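Walking group news from Trevis Counseling
June 2021
7 comments | 132 shares

Our walk-and-talk evenings are back, and I couldn't be happier about it! We started again at the pond path behind the Ninow library, the same loop as before, and the turnout was wonderful. People who had only met on a screen all winter got to stroll side by side and talk about sleep, worry, grief, teenagers -- whatever was on their minds.

The idea is simple. You walk at your own pace with a counselor and a small group, and you can say a lot or nothing at all. I love how much easier it is to bring up something hard when you're both looking at the path ahead.

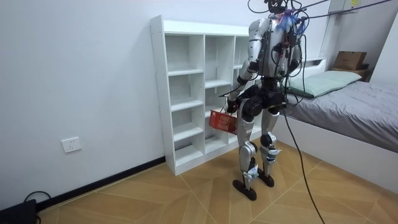
Siv Hellström wrote to us that she kept quiet for her first two walks and on the third talked the whole way around, mostly about her mother. She'd like a morning group too, and so would I!

We're hoping to add one in July. Sign-up sheets are at the front desk, and the first walk is free. Bring water and decent shoes -- the far side gets muddy.

Share 132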